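How to Start Seeds in Toilet Paper Tubes

Posted 2021-06-03 by Youssra Saber

Cardboard tubes make decent pots for beans, peas and sunflowers, which dislike having their roots moved. The tube goes into the ground with the plant.

What you need
Empty tubes
A tray with sides
Seed-starting mix
Scissors
A spray bottle

Steps
1. Cut four slits in one end of each tube, a third of the way up.
2. Fold the flaps in, one over the next, as you would close a moving box. Press flat.
3. Stand the tubes close together in the tray so they hold each other up.
4. Fill with damp mix and tap the tray on the table. Top up.
5. Sow one bean or pea per tube, an inch deep. Sunflowers go in at half that.
6. Spray the top and put the tray somewhere warm – the top of the fridge works until the first shoots show.

Start saving tubes in winter. We plant 80 beans at the Galham plot, and in April I was still six short.

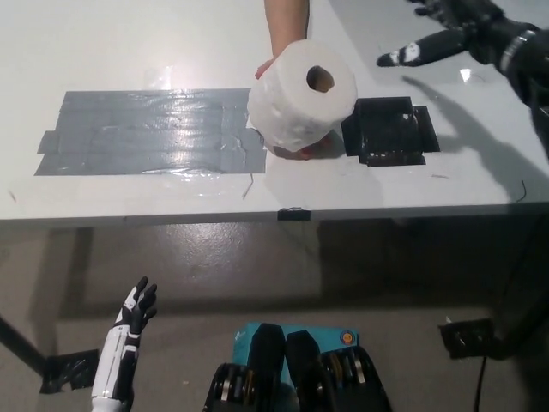
Once the seedlings are up, move them to a bright window. Water into the tray and pour off what is left after an hour. A little white fuzz on the cardboard is common – give the tubes more air and let them dry slightly.

Plant out after the last frost. Tear off any rim that sticks up above the soil, or it will draw water away from the roots.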